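Bralton Citizen Briefing Kit for Space Policy, second edition – review
Posted Aug 20, 2026

I bought this kit with my own money after I made a bad impression at a candidate forum in Oltemville. I had one minute at the microphone, I wanted to ask about the lunar program, and I used fifty seconds to explain what I was going to ask. The candidate thanked me for my passion and went to the next person. So when I saw that Bralton sells a box for people who want to speak with politicians about space, I ordered it the same evening.

What is in the box

The kit has a binder, a set of cards, a pad of letter forms, and a code for the online tool. The binder is the main part. It explains how a space budget goes from a request to a vote, which offices take part, and at which moment a letter from a citizen can still have some effect. I have lived in this country for a long time and I still did not know half of this. The chapter on authorization and appropriation is the best explanation of the difference that I have read, and it is short.

The cards are for questions. On the front is a topic, for example launch sites, debris in orbit, planetary science, or crewed stations. On the back are one easy question, one hard question, and one follow-up for when the answer is too general. I like the follow-ups the most. They are polite but they do not let go.

The pad I used less. It is good paper, with lines and a box for the address, but I think most offices today prefer a web form, and my handwriting is not something I want to send to Congress.

The online tool

The tool is made by Terkico and comes with one year of access. You write your question, it shows how long it takes to say aloud, and it marks words which the listener may not know. For me, as a person who learned English as an adult, this is very useful. I write sentences which are correct and too long. The tool showed me that my question from the forum had five subordinate clauses. After two evenings I had it down to a length I can say without looking at the paper.

There is also a library of past statements and votes, 3925 entries when I looked in July. The search is weaker than the rest. If you type "moon" it does not give you the entries with "lunar", and the filter for year goes back to the start each time you open a new page. I wrote to support about this and received a friendly answer, but the filter is the same as before.

Please note also that the letters you write in the tool have a limit of 500 words. I find this correct. A longer letter is probably not read.

Compared with the Bartoš guide

Many people in space groups know the Bartoš guide, which is only a book and costs less. I have both now. Bartoš is better on history, and has a long part about how commercial launch contracts changed over the years. It is also a nicer thing to read on a train. But it does not help you to prepare for one certain evening with one certain candidate, and the voting information becomes old as soon as it is printed. If you only want to understand the subject, take Bartoš. If you plan to stand up and ask, take the kit.

One thing where the kit is clearly behind is technology. The cards about servicing satellites, building in orbit and use of robots on the lunar surface are thin. The hard question on the robotics card is "Should robots go first?" and this is not hard, any candidate can talk on it for ten minutes and say nothing. I would like a question on who pays, and another on who owns the machine after the mission is over. I wrote my own on the blank cards at the end of the set. 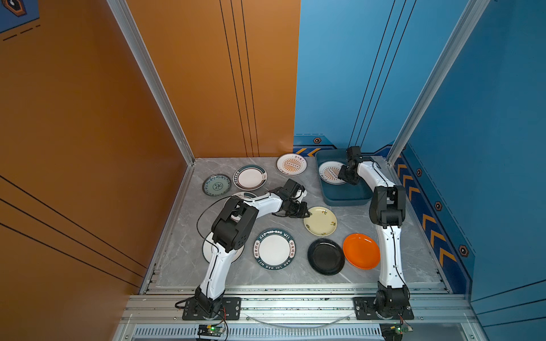

Two robot arms over a gray marble-patterned tabletop with plates.

Small complaints

The rings of the binder do not close completely, so the pages catch when you turn them fast. The cards are slippery and I dropped them once in a full hall. The index has no entry for "Mars", although Mars has its own chapter. And the color for easy questions is almost the same as the color for hard ones – under yellow light I could not see the difference.

Did I use it?

Yes, in July, at a smaller meeting in the Oltemville library. I asked about money for planetary science, and I asked the follow-up too. The answer to the first was general. The answer to the second was "I will have to look at that," and an assistant wrote down my e-mail address. I have not heard from them so far, and I will send a reminder in September using the form letter on page two of the pad.

I would buy the kit again for the binder and the timing tool. If your group already has one, ask whether you can borrow the cards before you pay for your own box.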